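Small thread about our tissue culture work at Atness, for people who asked me in October.

1/ We try to multiply an old pear, Siltano, from shoot tips. It is a slow plant and it does not like to be in a jar.

2/ First problem was browning. The cut end makes a dark ring in the medium and the shoot stops. We now move the tips to fresh medium on the second day.
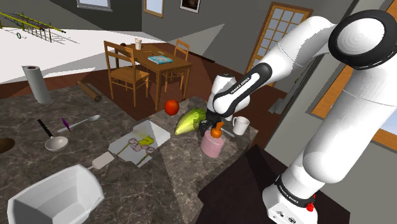
3/ With ascorbic acid at 100 mg per litre the ring was much paler. I tried more, and I could not see any benefit.

4/ Second problem is rooting. Tapley, our other pear, roots well on half-strength medium. Siltano makes only callus there, soft and yellow.

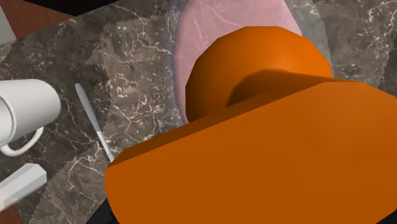

5/ So I gave the shoots 5 days in the dark with auxin, then light on medium without hormones. From 100 shoots, more than half have roots. I am very happy with this number.
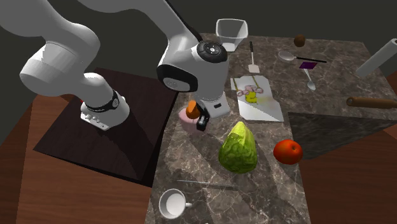
6/ Next is the move to soil. I will use the Omo trays with the lid closed, and open it a little more each day.

7/ If you have grown pears from culture, please tell me which soil mix you use. Ours stays too wet, I think.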